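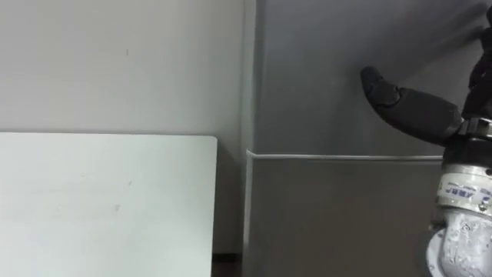

Hiltham's plan to refit the back rooms of its old exchange building has reached the stage where somebody has to decide what counts as finished, and the town's answer so far is generous. The project, run by the contractor Hondcombe, was approved as a full refurbishment of 24 rooms for small businesses and evening classes. Walk through the rooms that have been signed off and the word "full" starts to feel like a stretch. Walls come in two shades of gray, lighter on one side of a corner and darker on the other. A thin white cable runs along the seam halfway up the darker wall, and another drops down the corner beside it, out where anyone can see it. A big white board with scuffs and smudges on its face stands propped against the lighter wall. According to the paperwork, the room is complete.

Home News Council Property Schools Sport Letters Archive Contact

The refit was sold to residents last year on the strength of a glossy booklet that showed smooth walls, hidden wiring and furniture arranged by someone with a good eye. The booklet used the phrase "concealed services throughout" on two separate pages. In the trade, that normally means power and data lines go behind panels or under floors, and the people using the room never have to think about them.

Hondcombe says the booklet was a guide to the overall look and was never a specification. In a written reply to questions, the company said that surface-run cable is "a recognized and serviceable method" and that it allows changes to be made later without opening up the walls. Both of those things are true. Neither one explains why the booklet promised something else, or why the council's own summary, which was handed out at the spring meeting, repeated the promise word for word.

The council's position is harder to pin down. Its property office said the contract had been "adjusted in line with site conditions" in October and that the adjustments were minor. Asked for a list of them, the office said one was being prepared. Asked whether the switch from hidden to visible cable was on it, the office said it would be wrong to comment on individual items before the list was ready.

Site conditions are a real thing in a building this old. The exchange has been extended and divided more than once, and people who rented space in it before the work began remember walls that were out of line, floors that changed level at the doorways and light switches that worked a lamp in the next room. Chasing cable into walls like that is slow and expensive, and a builder who found trouble behind the first panel might reasonably ask to stop there. If that is what happened, it would have been simple to say so at the time.

The money is where patience may run out. The budget for fitting out the rooms came to 427 dollars per square yard, a figure the council defended as the price of doing the job once and doing it properly. It has not said whether the adjustments brought that figure down. Running a cable along a wall ought to cost less than burying it, and the saving across 24 rooms should be large enough to notice. The property office said any savings would be "retained within the project," a phrase that could cover nearly anything.

Then there are the boards. The plan called for wall-mounted boards supplied by Kälin, which also provided the shelving and the door furniture. The booklet showed them fixed at a sensible height with a narrow ledge underneath. Hondcombe would not say whether the board now leaning against the wall is one of those, a leftover from the building's earlier days or something else altogether. It would say only that "loose items" may be moved in or out of rooms before tenants arrive. That is fair enough, but a room with loose items still waiting to be placed is an odd sort of room to certify.

People who hope to rent the space are split. A bookkeeping service that has put its name down for two rooms said it could live with visible cable and cared mainly about the heating. The organizers of a language class said much the same, adding that they had taught in worse. A framing shop was less relaxed. It said it had picked the exchange over a cheaper unit on the edge of town because customers would be coming in, and it had been told the finish would be good enough that it would not need to spend anything of its own on the walls. It is now pricing paint.

Rents have not been adjusted. The smallest rooms are still listed at 200 dollars a month more than similar space in the Clernito building across the river, which was refitted on a tighter budget and made no claims about concealed anything. Clernito's rooms are plain. They are also full, and there is a waiting list.

Supporters of the Hiltham scheme argue that the gap reflects location, parking and the new entrance, and that complaining about a cable misses the point of bringing an empty building back into use. There is something to this. The exchange sat dark for years, the roof was getting worse, and the town talked about it at length without doing much. The front hall has been cleaned up well, and the stairs no longer creak in the way that used to alarm visitors. Anyone who says nothing has been achieved has not been inside lately.

Still, the case for the higher rent was built on finish. It was the finish that filled the booklet, and the finish that came up each time a council member was asked why the town was spending more than its neighbors. When the walls turn out plainer than the drawings, "look at the stairs" is a weak reply.

The signing-off process itself deserves a closer look. Rooms are inspected in batches, using a two-page form that asks whether power is live, whether doors close and whether surfaces are "in acceptable condition." There is no line for whether the work matches what was ordered. A room could differ from its drawings on every wall and pass without a note, so long as the lights came on. The property office confirmed this and said the comparison with the drawings would be made at the end of the project as a whole, by which time the last payment will be the only one left to hold back.

Hondcombe is entitled to be paid for work it was told to do, and if the council agreed to the changes, the company has done nothing wrong by making them. The trouble is that no agreement has been shown. The October adjustments do not appear in the public minutes, and the version of the contract available at the front desk still contains the old wording.

The council said the list of changes would be published "in due course," and that tenants would be invited to view their rooms before signing leases. It did not say whether they could bring the booklet with them and ask for the difference to be made up. The framing shop plans to do so anyway.

Viewings are expected to start once the second batch of rooms has been passed. The leases, in draft, describe each room as "newly refurbished to a high standard," and the property office said it saw no need to change the wording.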